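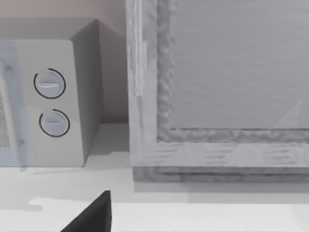

Right, I've finally walked the whole of the old Trurkau branch line, end to end, and I'm going to go on about it for a while. Thread! 1/

It runs from Raltville to Prodville, 13 miles, and the trains stopped long before I was born. What's left is a path, a lot of brambles and more brickwork than you'd believe. 2/

I grew up at the Prodville end and thought of it as "the cinder track", where you went to pick blackberries. Didn't know it had been a railway until I was a teenager and tripped over a sleeper. 3/

Start at Raltville if you can. The ground falls very gently all the way and you get the wind behind you most days. The first stretch goes between back gardens and smells of bonfires in September. Lovely. 4/

After the allotments you drop into the cutting, and oh, the FERNS. Hart's tongue all the way up both sides, dripping, bright green even after a dry summer. It's a good few degrees cooler in there too. Take a jumper. 5/

Look out for the little arched recesses in the cutting wall. Track workers stood in them while a train went past. I tried one for size and had my nose practically out on the path, so either they were slimmer or they were braver. 6/

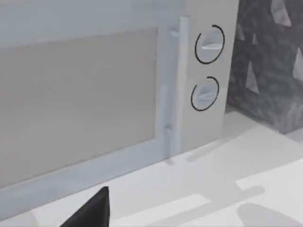
Delyth Marsham
Footpath walker and amateur railway historian
1 Oct 2025

Carrying on, as promised! Next comes Trurkau Halt, which was never a proper station, just a platform and a hut. The platform edge is still there under the ivy, and the white paint shows through if you rub it with your thumb. 7/

The hut has gone but the station master's apple tree hasn't (well, I say station master, he was the porter and the ticket clerk and everything else). Small, yellow, very sharp. I had one for lunch and my teeth squeaked. 8/

Now the best bit. Heffernan Viaduct. 13 arches, blue-grey brick, and you come on it with no warning at all, the trees just stop and there's sky on both sides. I shouted out loud. A heron got up from the river and gave me a look. 9/

The parapet is low by modern standards so keep hold of small children and daft dogs. Halfway over there's a refuge with a stone seat in it, and I'd happily have stayed there until dark. 10/

Bats live in the hollow piers, up to 300 of them in a good winter according to the board at the far end. The grilles on the inspection doors are for their benefit, so please don't poke about. 11/
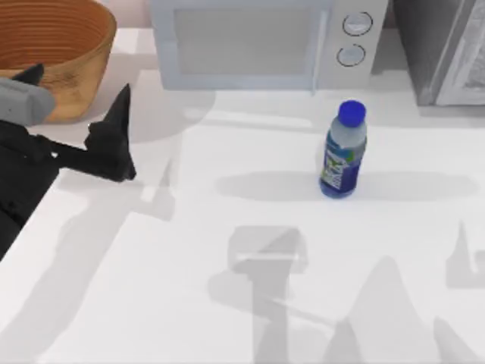

Can you do the whole line on a bike?

Most of it, on fairly wide tyres. The cutting stays muddy well into spring, and there are two sets of steps after the viaduct where a road bridge was taken out, so you'll be carrying the bike up and down those. 12/

Past the steps it turns into farmland, big open fields, with the line running along a bank above them. Skylarks in early summer. When I went through it was all stubble and rooks, and I liked it every bit as much. 13/

There's one lone signal post left on this stretch, no arm, leaning a bit. Somebody has nailed a bird box to it. I checked the old working timetable when I got home and it must have been the Prodville distant. I was thrilled. My family less so. 14/

The last mile comes in behind the goods yard, now a builders' merchant, and the weighbridge office is their tea room. Friendly lot. They let me look at the old scale mechanism under the floor hatch, and it's beautifully made. 15/

Boots for the cutting, a flask, and the bus back to Raltville leaves from outside the chemist. It's hourly, and the last one goes earlier than you'd like, so look it up before you set off. 16/

If anyone has photos of Trurkau Halt with the hut still standing, please, please send them my way. Even blurry ones with an auntie in front. 17/17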